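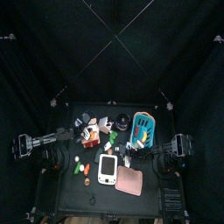 Booking support: ticket 1560
Property: Escobar (holiday house, sleeps 4)
Opened by: Nerea Sotomayor, owner
Handled by: Till Sperling, Trolleck guest systems
Status: Closed
Subject: Arrival email gives wrong door code, calendar shows free nights that are taken

Nerea Sotomayor
Two problems, and they may be the same one. Guests who booked through Kekix are getting the arrival email with the old door code in it. I changed the code in Trolleck at the start of May and the new one shows correctly on my property page. Guests who book on my own site get the new code. Kekix guests get the old one and then ring me from the front step.

The second problem is that the nights after the bank holiday show as free on Kekix. They're booked on my own site and paid for. I've blocked them by hand on Kekix for now.

I've logged out and back in, and tried it on my phone. No change.

Till Sperling
Thanks for the detail. Please keep the manual block in place while we look at this.

Could you open Channels, then Kekix, and tell me what it says next to "Last sync"? Also, was the house ever listed under another name?

Nerea Sotomayor
Last sync says "Completed" but there's no time next to it. On the other channel there is a time.

It used to be listed as Goltudance, which was the name of the house when we bought it. We changed it to Escobar over the winter. Same house, same address. I don't think I deleted anything, I just edited the title.

Till Sperling
That helps. I can see 2 records for your house in our system. One is Escobar, with the new code and all the current bookings. The other is Goltudance, hidden from your dashboard but still active, and that is the one Kekix is connected to. Editing the title on the Kekix side changed what guests see and left the connection as it was.

The arrival email for Kekix guests is filled in from the Goltudance record, so it picks up the old code. The calendar is read from the same place. The bookings from your own site go to Escobar, and Kekix never hears about them.

Steps, in this order:

1. Channels > Kekix > Pause. Don't press Disconnect, as that removes your reviews from the listing until it's reconnected.
2. Open "Linked property" and change it from Goltudance to Escobar.
3. Check the nightly rate. It may fall back to the default.
4. Press Resume and wait for the sync to finish.

Nerea Sotomayor
Did 1 and 2. At step 3 the rate had dropped to 80, which was the off-season price from the old listing. I've put it back. On Resume I get "Conflict: overlapping nights" in red and it stops.

Till Sperling
The conflict is your manual block. Kekix sends it to us as a reservation, and it lands on top of the real one. Remove the block on Kekix and press Resume straight away. The house can't be booked there while the channel is paused, so the nights are safe.

Nerea Sotomayor
Removed it and resumed. Last sync now has a time next to it, and the nights show as taken on Kekix. I have guests arriving Friday who already got the wrong email. Does it go out again by itself?

Till Sperling
No, it's sent once per booking. Open the booking, go to Messages and choose "Resend arrival details". Check the preview first.

Nerea Sotomayor
Preview has the new code. Sent it, and they've replied to say they have it. They also asked about parking, so I noticed the directions still say to turn in by the old Goltudance sign. Where do I change that?

Till Sperling
Property > Escobar > Arrival > Directions. That text was copied over when the second record was made, so it needs editing once and will then apply to all channels. I've archived the Goltudance record from our side. It won't accept new bookings, and past stays remain under Reports.

Nerea Sotomayor
Directions changed. You can close this.

Resolution: Kekix channel moved from the Goltudance record to Escobar. Rate corrected by owner. Manual block removed. Duplicate record archived.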